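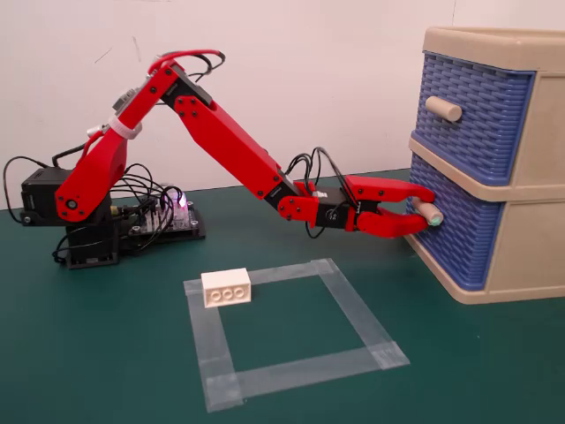

# Visit report: Cleston open day, manipulation software

I went to the January open day at Cleston mostly for the software talks, and spent most of the afternoon at one table. The group there works on long tasks for low-cost arms. Their stack is called Futevetti. It takes camera images and joint positions in and puts joint targets out, with a planner on top that decides which skill should be running.

The task on the table was a short one to say out loud: open the lower drawer, put the white brick in it, close the drawer. The software splits it into three skills, and each one has its own learned policy. The planner doesn't move anything itself. It looks at the latest images, picks a skill, and checks whether the skill's end condition has been met.

## How the skills are trained

Each skill is trained from demonstrations given by hand, with a person driving a leader arm and the follower arm copying it. The set for this task has 3000 demonstrations across all the skills. I asked how many were thrown out. They keep the bad ones but label them, and the labels train the part of the planner that spots a failed attempt.

The recording tool is called Barnis and was written in house. It logs images, joint positions and commanded positions on one clock. That sounds like a small thing, but the group had a lot of trouble with it. In the first version the camera timestamps were taken when the image reached the computer, so the policy learned to act on a view that was already old. The arm would close its fingers late. Barnis now measures the delay for each camera at startup and writes it into the log.

The start area for the brick is taped out on the mat. The policy gets no coordinates for the tape and has to find the brick from the images.

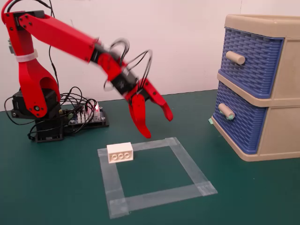
One visitor asked whether a classical grasp planner would do the same job with far less data, given that the brick is a known shape. The answer was yes for the brick and no for the drawer. They tried a classical pipeline for the whole task first. Picking was reliable, but pulling a drawer with an arm that flexes and has some play in its joints meant tuning the pull path by hand each time the drawer unit was moved. They still keep the classical pick as a baseline and run it against each new policy.

## Control

The policy predicts a short chunk of motion at a time, and the next chunk starts before the last one is finished. Where the two overlap, the commands are blended. On the laptop screen I could see both chunks plotted for each joint — the old one in gray, the new one in color — and the blended line between them. When the two disagree by too much, the controller slows the arm down and asks for a fresh prediction.

Servo load is read back as well. The pull skill uses it as an extra input, because the camera can't tell a stuck drawer from a slow one. I hadn't seen that done on hobby-grade servos, and the readings are noisy. They filter them heavily and accept the lag.

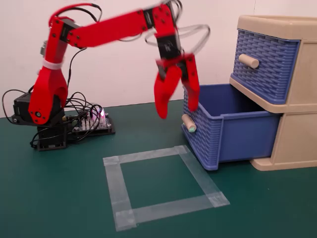

According to another visitor, the hard part would be knowing when the drawer is open far enough, and a fixed distance would be the simple fix. The group had used one. It failed whenever the unit was set down at a different angle, so the end condition is now a small image classifier with two outputs, ready and not ready. The planner wants four ready results in a row before it moves on to the brick.

I asked what happens if the drawer slides back during the pick. The planner runs the check again before placing, and if it fails, the arm has to put the brick down and start over from the pull. They said this recovery is the weakest part of the system.

## Perception and the overhead view
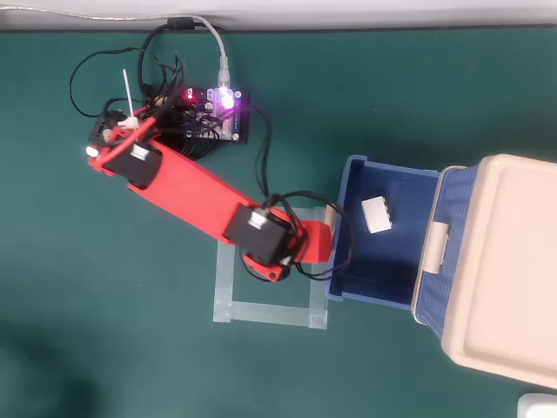
Perception uses a side view and an overhead view, and the two are encoded separately before they are joined. The side view does most of the work while the arm is pulling on a knob. The overhead view matters more for the brick. From up there the small white block shows clearly against the blue floor of the basket, and the placement check relies on that contrast. The check crops the image to the storage area, looks for the block, and reports a score that the planner compares to a threshold. The group would like to replace the fixed crop with a learned one so that the camera can be moved without a new calibration.

They were open about the limits of this. A white brick is an easy target, and they haven't trained on dark objects yet. Strong shadows also pull the score down.

## Tooling

The part I would most like to copy is the replay viewer. It loads a Barnis log and shows both camera views, the joint plots and the planner's decisions on one timeline. You can stop at any point, swap in a different policy and see what it would have commanded from the same images. It doesn't simulate the result, so it only helps for the next chunk, but that is enough to find a lot of bugs.

The viewer reads logs from Orakzai too, the older recorder that some of their partner labs still use. Those logs have no delay measurements and have to be aligned by hand.

## To follow up

- Ask for the log format description. They said it can be shared, but the current version is out of date.
- Try the delay measurement on our own cameras before we record anything new.
- Find out what filter they use on the servo load.
- Check whether the planner can run without the classifier, using a timeout only. We have one fixture where that might be enough.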